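Workshop notebook, Lolleck bench
October, entry begun 09.40

Subject: hide glue trials for the Votstead chair repairs, second batch.

The first batch of glue, prepared last month at the strength recommended by the supplier, set too quickly for the longer rails. Joints closed after a minute or more of handling showed a dull skin on the tenon and gave way under light pressure. It was agreed that the second batch should be made weaker and that the room should be kept warmer during assembly.

Preparation. 57 grams of dry granules were weighed into the small jar and covered with cold water. They were left overnight in the cool cupboard. By this morning the granules had swollen evenly and no dry centres were found when the mass was stirred. The jar was placed in the water bath at 09.55 and brought up slowly with the lid on. The thermometer clipped to the bath reads two degrees high and the reading has been corrected in the log.

The finished glue ran from the brush in an unbroken string for a short distance and then broke into drops. This is slightly thinner than the previous batch and was judged suitable. A spoonful of urea was added to half of the quantity only, in order to compare working time. The treated half is in the jar with the blue tape.

Test joints. Beech offcuts from the Kurup delivery were cut to 174 mm and planed on one face. Half were warmed on the radiator shelf before glue was applied and half were left at room temperature. All were clamped by 11.30 and labelled in pencil on the end grain. Colleagues are asked not to move the clamps before tomorrow afternoon.

Observations so far. The warmed pieces gave a clear advantage in handling. The glue stayed glossy while the joint was brought together, and the squeeze-out was still soft enough to lift away with a damp cloth. The untreated glue on unwarmed beech began to gel at the edges almost at once. The urea appears to lengthen the working time usefully, although the joints must be broken before anything can be said of their strength.

Surface preparation. Two offcuts were sanded with 400 grit by mistake in place of the toothing plane. They have been kept in the trial and marked S. A poor result is expected from both, but the comparison may be of use when the Lostunness stools are considered.

Stock. About 286 grams of granules remain in the tin. This should be enough for the Votstead set - four chairs and the carver - but not for the stools as well. A further order is to be placed before the end of the month.

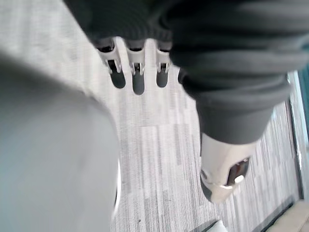
Outstanding: break the test joints and record the failures by type; replace the thermometer; discard any glue left in the bath beyond the second reheating. The old seat rails are to stay wrapped until the mortices have been cleaned out with warm water.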